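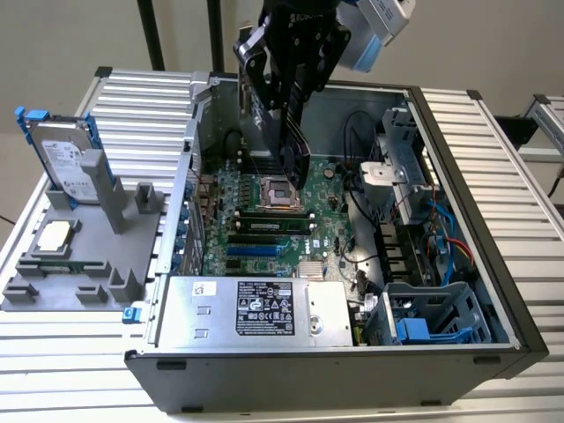
One reader of the earlier Tudenon page, Dilla, wrote that her arm always stops a little before the socket, even when she drives it very slowly, and she asked if the fault is in the controller or in her hands. My answer is that it is usually the view. When the fingers are low in the case, the fixed camera cannot show you the last small distance, so you become afraid and stop.

How to record a good demonstration by remote control

1. Fix the case before you start. If the tower can slide on the bench, your recordings will not agree with each other.

2. Open both camera windows, the bench one and the wrist one. Use the bench view for the big moves and the wrist view for the last part.

3. Set the speed scale to 30 percent. Beginners want more, but in a narrow case you will be glad for the slow hand.

4. Do the whole task two times without recording. Learn where the cables are and which way the wrist must turn.

5. Start recording with the arm at home position. Go down straight, then turn. Do not turn and go down together -- the fingers can catch a cable this way.

6. When you are above the part or the slot, wait one second. This small pause makes it much easier to cut the recording into steps later.

Expansion cards

A card is harder than a memory module, because it is long and you hold it only in one place. Bring it over the slot at an angle if you need to, then make it level before you push. 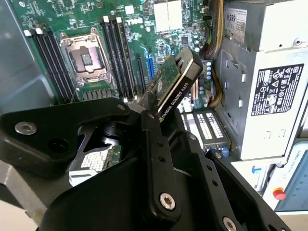

Wrist view: Quadro K620 held at an angle over the open case.

Look at the edge of the card and at the slot, and forget the fingers. If the card turns in the grip, go up, put it back in the holder and take it again. Keep this recording also, but mark it "regrasp" in the Valentini log.

How many recordings do you need? In the Buto set we have 852, and for one card we began to see useful results after about 9 good ones. Stop when you are tired. My Thursday evening recordings were the worst of all, and I had to delete most of them.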